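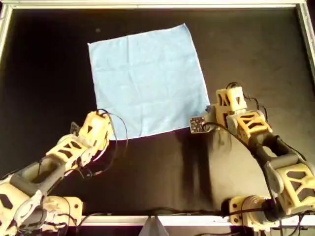
Ticket 1198: Blue cloths leaving lint on dark surfaces
Opened by: Qistina Yusof
Assigned to: Ji-hoon Kong
Status: Closed

Qistina, 9:40 a.m.
The light blue cloths from the Jadton order leave specks on anything black. I wiped the same mat with an old cotton rag and got none. We have 38 of the blue ones open and the rest still in the carton.

Ji-hoon, 10:15 a.m.
How were they washed? Also check the edges for loose thread.
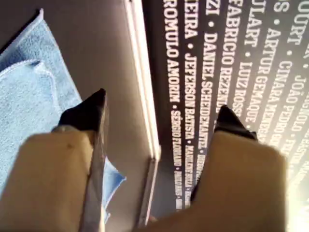
Folded cloth with the stitched border showing, next to the white lettering.

Qistina, 11:05 a.m.
Washed once, warm, with the cotton towels from Tavley. Softener in the rinse. I didn't find any loose thread at the stitching. 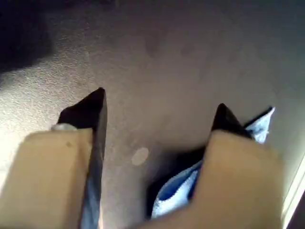

I can rewash a few on their own if you tell me which setting.

Ji-hoon, 11:20 a.m.
Cold, no softener, nothing cotton in the load. Clean the filter first. Hang to dry and shake each one out before folding. 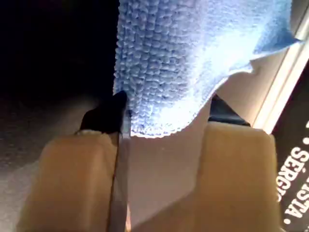
Close view of the loops and the lower edge of the cloth.

Qistina, 3:50 p.m.
Did one load your way. Two passes on the black mat, no new specks. Will do the others tomorrow.

Ji-hoon, 4:05 p.m.
Closing. Wash note added to the supply shelf list.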